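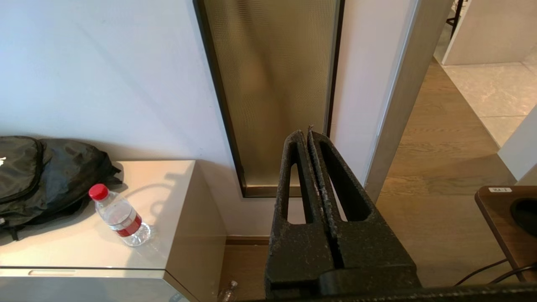

gravelpit_77
Settle something for me. Does the top of the entryway cabinet count as storage, or is it a surface we are supposed to keep clear? My household has been split on this since November. Backpack goes up there, then a water bottle, then whatever was in somebody's hand. I bought the cabinet so the backpack could go INSIDE it. I have raised this.

mossy_stapler
It's a shelf at hip height by the door. You built a landing pad and you're upset that things land.

gravelpit_77
It has a door. With a groove you put your fingers in. It was $145 and most of that was the inside.

tworedmugs
Siding with the OP. Glossy tops show everything, too. We had a Vodasine one in the hall and every bag zipper left its autograph.

mossy_stapler
So put down a tray.

tworedmugs
A tray is just a smaller place to lose the same stuff.

hall_monitor_ret
Hooks. Wall hooks, one per person, at a height the shortest person can reach. We did this and the backpacks were off the cabinet in a week.

gravelpit_77
The wall by the door is mostly a glass panel, the textured bronzy kind in a metal frame. Not drilling into that. The bit of wall over the cabinet is free, but then the bags hang over the cabinet and rest on it, so I've paid for hooks and still have a bag on the cabinet.

hall_monitor_ret
Mount them higher.

gravelpit_77
Then see your own rule about the shortest person.

pancake_physics
Can we talk about the bottles? The bag at least gets used every morning. A nearly empty bottle lying on its side has no future. Ours roll off and live on the floor against the baseboard until I step on one at 6 a.m.

tworedmugs
One on the cabinet, one on the floor – same at our place. I think they travel in pairs.

mossy_stapler
Or drink the last inch and recycle it. Radical, I know.

pancake_physics
I have proposed this. I was told it was "still good."

lowtide_larry
We put a Mahuika bin just inside the door for bottles only. It worked great until it became the umbrella bin. No regrets, we have very dry umbrellas.

gravelpit_77
Okay, trying the bin. The cabinet top stays contested. If the backpack is up there tomorrow it goes in the cabinet and its owner can look for it.

mossy_stapler
Please report back on who ends up looking for it. My money's on you.

2558 views · 145 shares

Related threads
Multgate shoe rack: wobbles, or is it my floor?
Wood floor meets tile in the doorway, which mat goes where
Trustel hooks on painted walls (877 replies, locked)
Show us your junk drawer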